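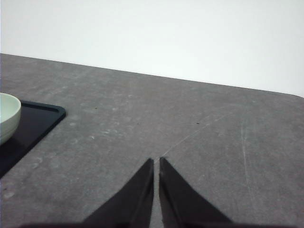 Toltis wall paint, matt white
Product code 2597

Water-based paint for plaster, lining paper and board indoors. Dries to a flat finish with low sheen. Not for bathrooms or bare metal.

Tin size: 12 litres
Coats: 2
Thinning: first coat on new plaster only
Tools: medium-pile roller, brush for edges
Full hardness: 72 hours

Turn off the power before loosening socket plates. Cut in first and roll while the edge is still wet.
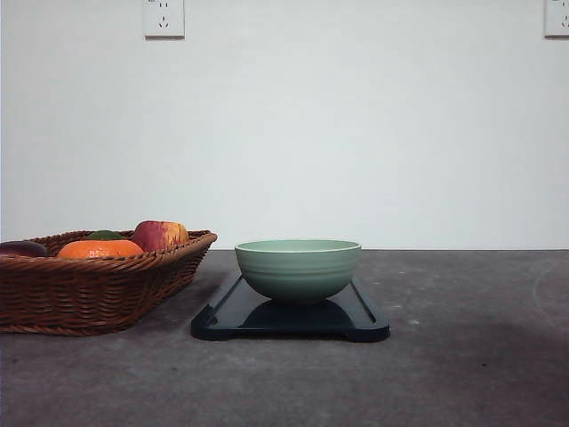 White wall with sockets, above a grey worktop.

Keep from frost. Stir well before use. Stocked at Odumthorpe; Bandarstead to order.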